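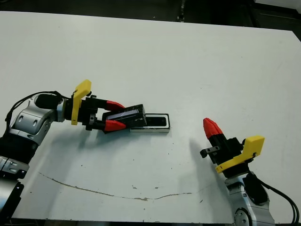

A black block held at the slot of a white tray.

Subbarao Rajan's Second Book Is Out, and the Reading Groups Are Back

It has been a long wait for readers in Plavthorpe, but Subbarao Rajan's new book on everyday attention, The Unhurried Hour, went on sale this week! The book grew out of the evening talks he has been giving at the Grinow center, and anyone who sat through those will recognize a lot of it: the chapter on listening to people you disagree with, the long section on resentment, and the breathing practice he always saved for the end of the night.

The first printing is 2,000 copies, from the small press Dratstead, and 573 of those were spoken for before the boxes had even been opened. That's a wonderful start for a book with no advertising behind it. It runs to 608 pages, which sounds like a lot, but the chapters are short and most can be read over a cup of coffee. Rajan suggests taking one a day and leaving it alone until the next morning.

"I wrote it for people who have already tried the big changes and are tired," he told us. "You can start with how you answer the phone."

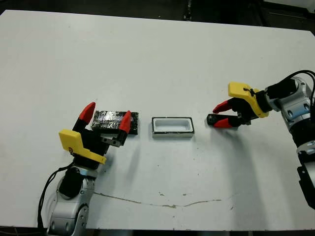
The white tabletop, with an arm on the left side.

Along with the book comes a new round of reading groups, the first since October. There will be nine of them, each meeting for an hour and a half in the evening, and one is set aside for people who have never kept a journal or sat in meditation before. Each group works through the book at its own speed — the last round had one that spent three weeks on a single chapter about apologies and loved it.

Readers who know the first book, Letters from Murín, will find this one plainer and more practical. There are fewer stories about his teachers and many more things to try at home, with blank pages after every part for notes. The index is much better too (hooray for that). We especially liked the pages on keeping promises to yourself, where he is frank about how often he has broken his own.

Copies are at the Grinow front desk and can be ordered by mail. Sign-up sheets for the groups are on the desk as well.

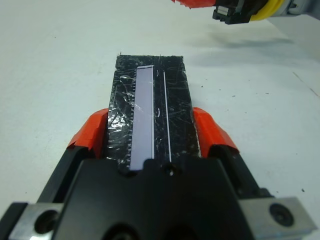 Do I have to finish the book before joining a group?
Most people start with only the introduction read, and the groups take up the rest together.

Last updated: January 13, 2022

Print this page | E-mail this page

Contact us | © 2022 Grinow | Back to top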